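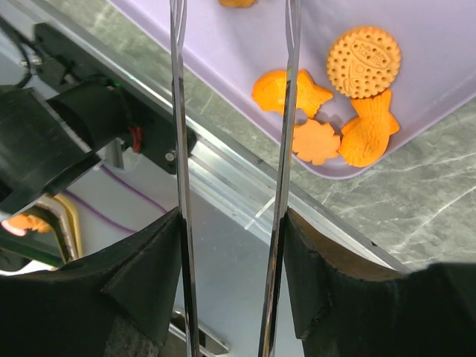
Support > Korncombe Label Printing > Tickets > 362

Status: Resolved
Opened by: Cyprian Krajewska
Product: Arine print server, Guder driver

Problem: Batch jobs over 62 labels stop with error 576. Smaller batches print normally.

09:10 — Restarted spooler. Same error.
09:35 — Swapped network cable, no change. Log shows a buffer timeout on each failed job.
10:20 — Driver timeout was set to 8 seconds. Raised to 30 and resubmitted the failed batch. Completed.
11:05 — Ran two more full batches from the Kashyap workstation. No errors logged.

Fix: Set the timeout under Ports > Advanced. The setting reverts after a driver update, so check it again then.

We use cookies to improve this site. Accept | Settings

Related tickets
Labels print offset after roll change
Spooler will not start at login
Driver update resets port settings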